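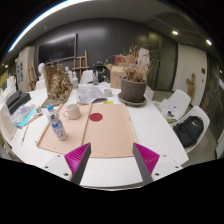 Fig. 3. Board with raised side strips and one dividing strip.

Unit 13: Panels, Dividers and Wood Movement

Wood swells and shrinks across the grain as humidity changes. Movement along the grain is small enough to ignore in most furniture. A strip glued across the full width of a solid panel holds the panel back, and the panel will cup or split.

Fixing methods covered in this unit:
Slotted screw holes. Fix the center screw tight, leave the outer ones free to slide.
Sliding dovetail. Glue the front inch only.
Dado — cut to one third of panel thickness or less.

Worked case: the Skimberg shelf is 394 mm wide, flat-sawn. Assume 1 percent change in width between May and midwinter. Movement is just under 4 mm. Divide by two if the panel is fixed at its center line.

Plywood moves very little, and dividers may be glued along their full length.

Reading before next class: Beyene handout, sections on grain direction and edge joints.

Plutdale Woodworking Program | Contact the shop office | Back to top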